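May 13, 2024

Dye bench, second round of the weld and indigo overdye. Suryani wants a light green on cotton jersey that holds through a normal home wash.

Mordant bath made up last night, strained this morning. Urklow alum again, same bag as in September. Gemechu says the water was harder then, which may explain the dull yellow we got.

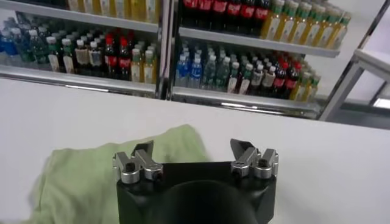 Gripper open, fingers apart.

Weld first, 40 minutes at a low simmer, lid off. Yellow came up clean. Rinsed, squeezed, then one short dip in the indigo vat. The vat was sluggish – bronze skin on top but not much depth. Fed it and left it alone for two hours.

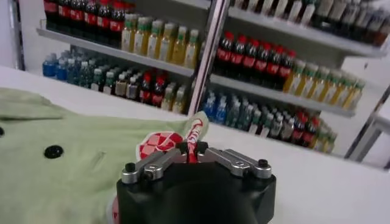
Second dip went better. Mebrat thinks we should drop the chalk altogether and she may be right, but I'd like one more run with it before changing anything. Swatch 13 stays the reference.

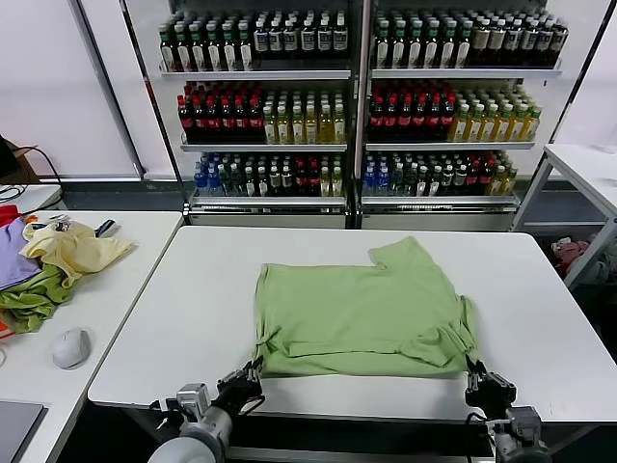 Wash testing is next. Lensa's plan is four cycles with the Clovotura liquid, line dried indoors, swatches pulled after each one. For a target shade I keep coming back to something like the light green T-shirt on the white table. Ours is still too blue, mostly at the seams, where the thread takes the indigo faster than the jersey.

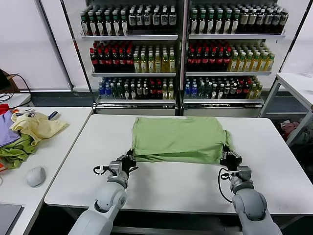 Sumeya asked about polyester thread. It won't take either dye, so the stitching would stay white. Might look fine on a hem. Ask Woldegiorgis for a cotton thread in a looser twist before ordering more.

To do: pH strips, new strainer cloth, label the jars on the lower shelf.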